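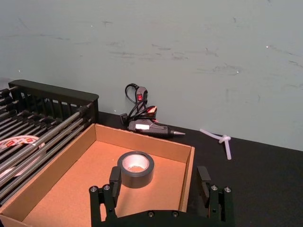
View from the wrist camera, tape roll in the tray, glue gun behind.

Cell layout rules: what do you allow on the table?

pandik
We've got a small bench arm in the Preston workshop and I've been asked to write a one-page set of rules for the table it works on. The picture at the top is from the wrist camera during a pick from the cardboard tray. One finger goes inside the tray and the other comes down outside the right-hand wall, so the wall ends up between them.

Draft so far:

1. Only the item being picked and its container inside the marked area.
2. Mains leads kept out of the arm's reach.
3. Hot tools switched off and unplugged before the arm is enabled.
4. Hand speed on the arm limited whenever the guard is open.
5. Anyone changing the layout runs the program once at low speed before leaving it.

Is that enough? I don't want something so long that people stop reading it.

ratchet_20
Rule 1 isn't being followed in your own picture. There's a glue gun and its lead behind the tray, glue sticks next to it and a dish rack hard up against the other side. Either change the rule or clear the table.

pandik
Fair. The rule is a draft and the table is how people use it now. I'd like to know which of those things matter and which I'm being fussy about.

millbrook
The lead matters most to me. It goes up the wall in loops and comes back down behind the gun. A loop is what catches on a wrist bracket, and those brackets have slots and openings all over them. Once a cable is through a slot the arm will pull whatever is on the other end. We had it happen with a soldering iron stand. The force limit did stop the arm, but by then the stand was on the floor.

I'd reword rule 2 as "No loose cable inside the arm's full reach". Full reach, mind, and not the bit the program uses. People always draw the area round the program.

tidewrack
I disagree with clearing everything. If the job is picking from a cluttered bench, then the clutter is part of the job. We run a similar arm on kitting and if you only ever test it on a bare table you learn nothing about how it copes. The rule should say what can be there, and it should be written down per task.

ratchet_20
Then it's a task sheet and you need one for each job. That's fine, but the general rule still has to be the strict one. Otherwise every item on the bench gets excused as part of the task.

tidewrack
Agreed on having a sheet. I don't agree the default has to be a bare table. A tape roll or a glue stick isn't going to hurt anyone at the speed these things run. A glue gun is different if it's hot.

millbrook
You can't tell by looking whether a glue gun is hot. That's the trouble with rule 3. "Switched off and unplugged" only tells you about now, and ours takes a good while to cool. I would just ban heated tools from the table and give them a shelf.

woo
I look after safety paperwork for a training workshop, so a few points on the wording.

Rule 3: say "cold and unplugged" and say who checks. If no one is named, it doesn't get checked.

Rule 4: be careful. "Limited" needs a number or a named setting, or people will argue over it. Take the number from your own risk assessment. Please don't copy one off a forum. It depends on the arm, the gripper and what the person could be pinned against. That wall is close behind the table, so pinning needs to be in your assessment.

Rule 5: good, keep it. Add that the tray position is checked before the run.

You've got nothing about the gripper itself. Square-edged fingers can pinch or crush even when the arm is slow. Grip force should be set for the job and written on the task sheet.

pandik
Thanks, that's useful. Grip force wasn't on my list at all. The arm has a default and I don't think anyone has changed it.

On the tray, it's plain cardboard and sits on the table with nothing holding it. Should that be a rule?

ratchet_20
Yes. Fix it down or put corner stops round it. With one finger inside and one outside, any error sideways and you're pushing the box across the table or squashing the wall. You'd never know where it was for the next pick.

tidewrack
Corner stops, yes. I wouldn't screw anything down if the layout changes often. We use a plastic tray from Zarnex with a lip that drops over two pegs. It isn't perfect, the pegs wear, but it goes back to the same place every time.

millbrook
Cardboard also goes soft at the top edge after a few weeks of being nudged. We replaced ours after around 2,000 picks and should have done it sooner. Put a check on it in the sheet.

fennel
Reading this as someone who has to use these rules and doesn't write them. Please put the sheet at the table. Ours is in a folder in the office and it was last signed in October. Five rules on a card next to the stop button would do more good than 19 in a folder.

woo
Seconded. And the stop button should be reachable without leaning over the arm. That's worth a line on the card too.

pandik
Revised version:

1. Nothing on the table unless it is on the task sheet.
2. No loose cable inside the arm's full reach.
3. No heated tools on the table. They live on the shelf.
4. Guard open means the reduced speed setting, as given in the risk assessment.
5. Tray against its stops and in good condition. Check before each run.
6. Grip force set to the figure on the task sheet.
7. After any change to the layout, one full run at low speed with someone at the stop button.

The card goes on the wall by the table. I'll move the stop button if it needs it.

ratchet_20
Better. I'd still start from a bare table, but I could work with that.

tidewrack
Number 3 will be a nuisance if you ever get a gluing job on that arm. Put "unless the task sheet says so" on it.

millbrook
Please don't. If a gluing job comes along, do a new assessment and a new card for it.

pandik
Leaving 3 as it is for now. I'll post the task sheet once I've got one filled in.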